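Wann räumt das Ding endlich die Küche auf?

29. März 2021

Jayson Agbayani hat mir wieder einen Link geschickt. Betreff: »Jetzt aber!« Ein Greifer, ein Tisch, flotte Musik, und am Ende liegt die Gabel in der Schublade. Beim dritten Mal habe ich auf die Uhr in der Ecke geachtet. Das Video läuft in achtfacher Geschwindigkeit.

Ich bin kein Technikfeind. Ich habe bei Forkevdale in der Montage gearbeitet, da standen Roboterarme, und die waren gut. Immer dasselbe Teil, immer dieselbe Stelle, nachts um drei genauso wie mittags. Aber wehe, eine Kiste kam verdreht aufs Band. Dann stand alles, und Rodel Cabrera musste hin und sie mit der Hand geraderücken.

Zu Hause liegt alles verdreht. Meine Küche sieht an keinem Abend aus wie am Abend davor, und ich will auch keine Küche, die für die Maschine umgebaut wird. Dann kann ich gleich selber abräumen - das dauert zwei Minuten.

Jayson meint, das sei eine Frage der Daten. Man müsse den Greifern nur oft genug vormachen, wie es geht. Mag sein. Nehmen wir ein Messer auf einer weißen Fläche.
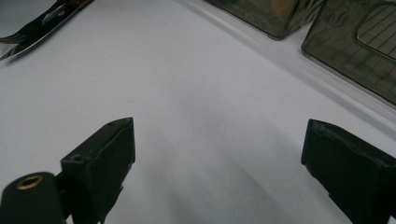 Flach, glänzend, vorne spitz, und man muss wissen, an welchem Ende man es anfasst. Ein Kind lernt das irgendwann im Vorbeigehen. Bei einer Maschine will ich es vorher ziemlich genau wissen, bevor sie damit durch meine Küche fährt. Und von durchsichtigem Plastik, bei dem die Kamera erst mal raten darf, wo die Wand anfängt, haben wir noch gar nicht geredet.

Im August kommt Jayson zu Besuch. Er darf mir dann gern ein Video in normaler Geschwindigkeit zeigen, ungeschnitten. Den Abwasch machen wir vorher.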